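Section 4: Washing and pressing your table linens

I wrote this part of the Flokska home guide after ruining a perfectly good cloth from Lapiņa, so please learn from me and go slowly the first time. It all assumes cotton or a cotton blend (linen gets its own section further on).

Before you start

1. Clear the table and shake the cloth outside. Crumbs turn into paste in the machine, and you'll be picking them out of the hem on Saturday night like I was.

2. Look for stains while the cloth is still lying flat. I mark mine with a safety pin, right at the edge of the spot.

3. Dab a wet white rag on any strong color, reds above all. If color comes off on the rag, skip the machine and wash by hand in cool water.

Caution: Never use bleach on a printed cloth. Not even the "gentle" kind! 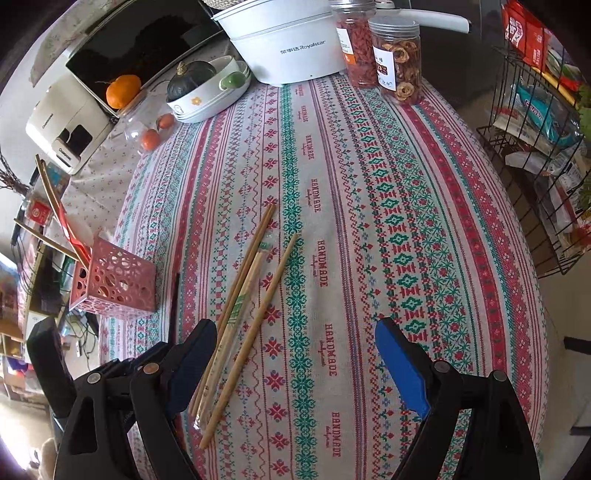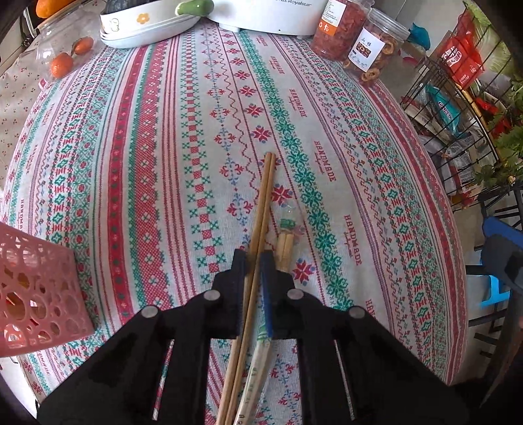

Fig. 6. Round table with a patterned cloth, red motifs included.

Washing

4. Turn the cloth wrong side out and fold it loosely. Set the machine to cold and the slowest spin you've got. On my old Urkik that's the setting with the little feather.

5. Use half the soap you think you need. My neighbor Žydrūnas Paju swears by a splash of white vinegar in the rinse, and I've come around to it.

6. Take the cloth out as soon as the machine stops. Creases set fast, and a round cloth is a pain to iron once they do.

Note: Grease spots need dish soap first. Rub it in with your thumb, leave it for 20 minutes, then wash as usual.

Drying and pressing

Hang the cloth over two lines so it doesn't get one hard crease down the middle. I bring mine in while it's still a touch damp and iron it from the center out, turning as I go. If you have a steam press like the Vultoris, keep it at the cotton setting and stay off raised stitching, or lay a thin towel over it first.

Caution: A cloth that measures over 400 centimeters around will drag on the floor while you iron. Put a clean sheet down before you begin.

For storing cloths on a roll, go on to Section 5.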